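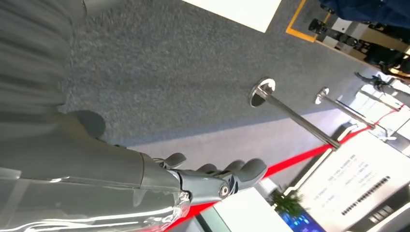

Chrome stanchions and yellow floor tape on gray low-pile carpet.

The modern crowd-control post has barely changed in outline since 1937, the date on the oldest drawing in the Dumetti catalog archive. It is a tube, a weighted base and something to run between the two. What has changed is the floor under it. Most temporary exhibit halls are now carpeted, and carpet is a poor surface for a heavy object with a small footprint.

Droltley, which rents event fittings by the day, keeps 800 posts in circulation. Its handling sheet asks crews to lift posts by the tube and set the base down flat. Dragging one across low-pile carpet raises the nap and leaves a track that shows under strong light. Polished chrome has its own cost: it reflects every lamp in the hall, and fingerprints have to be wiped off before opening.

Tape does the rest of the work. A taped corner marks a limit without adding anything to trip over, and yellow reads well against mid-gray. The adhesive matters more than the color. Zemeo sells a cloth tape rated to lift cleanly after 70 hours on synthetic pile. Past that, residue should be expected, particularly where the tape has been walked on.
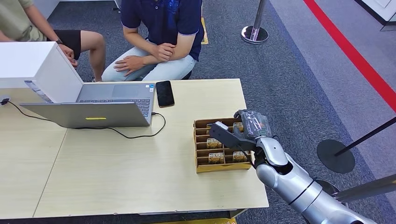

Tables get less attention than barriers, though visitors spend longer looking at them. Light wood hides dust and shows cables. Where two sections are joined, the seam should be checked for level, and small items kept off it. A laptop needs its cable led away to one side, clear of anything meant to be handled.

Small packaged goods are best shown in a divided tray. Liepiņa cuts its cardboard inserts from flat sheet, slotted so the partitions lock without glue, and lists 127 layouts. Narrow compartments keep boxes from sliding when the table is bumped. They can also be left partly empty, and a box can be taken out and put back without disturbing its neighbors. Cardboard wears first at the slots. Most crews replace the inserts at the end of a season, usually in September, and keep the outer tray for another year.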